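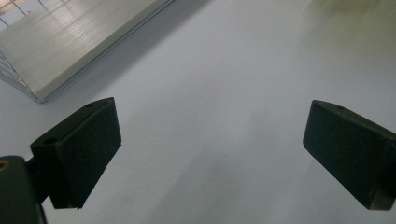 ## About Rosano

Rosano helps small plants work out what a robot will cost before they buy one. The brochure covers the arm. We cover the fencing, the air line, the spare gripper pads, and the person who has to be trained twice.

Vojtěch Hrnčiar started the firm in Stakov after a former employer bought a very nice machine and then discovered the doorway. Ayanda Adams joined from purchasing at Rollton, where she once read a 256-page quote to the end and found $3,000 for "miscellaneous." She still asks what it was.

There are five of us now. We sell no equipment and take no commission, as our office furniture will confirm.

Most clients start with the Ventura plan, a 16-week review of one job on your floor. You get a budget, a list of what to buy first, and a list of what to leave in the catalog. Sometimes the second list is all of it, and you still get our invoice.

We are booking reviews for September. Bring your floor plan and, please, the width of your doors.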